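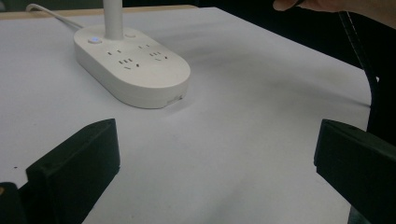

Setting Up the Tabletop Cell for Power Handling Tasks

Reading time: 3 minutes

This procedure applies to the two-finger gripper at the Undmont bench. It is to be followed at the start of each shift and after any change of fingers. Questions should be addressed to Jonalyn Macaraeg.

1. Clear the work area

Remove everything from the tabletop except the power strip. Wipe the surface with a dry cloth. Do not use spray cleaner near the outlets.

2. Place the power strip

Set the strip down flat and at a slant, with its rounded end towards the middle of the table. The cord should run away from the gripper and lie flat on the surface. The strip has two-pin and three-pin outlets on its top face — check the task sheet for the one required.

Take note of the upright pole that rises from the strip. The approach path must stay on the near side of it at all times.

3. Check the power state

A blue ring around the round button shows that the strip is on. Switch it off before touching the fingers, the outlets or any plug. It may be switched on again only when step 5 has been signed.

4. Inspect the fingers

Both black fingers should face each other across an open gap. Look for chips along the bevelled edges and for dust on the inner faces. Tighten the mounting screws in turn, a little at a time. If a finger still moves under light pressure, replace the pair and record set number 1263 or its successor in the log.

5. Run the opening test

Open and close the gripper 9 times at low speed, with hands and loose cables kept clear. Stop if the fingers meet unevenly on more than three closures, and repeat step 4.

6. Begin the session

Bring the gripper forward slowly until it is short of the strip, then pause. The operator holding a cable or plug should keep to the far side of the table and wait for the word from the person at the gripper.

Worn fingers are sent to Benjie Bañez at the Morris store each Tuesday.

Related pages
Replacing Gripper Fingers
Cable Care at the Bench
Filling in the Pliver Log

Contact: Rornness Technical Office, Undmont | © Rornness | Back to top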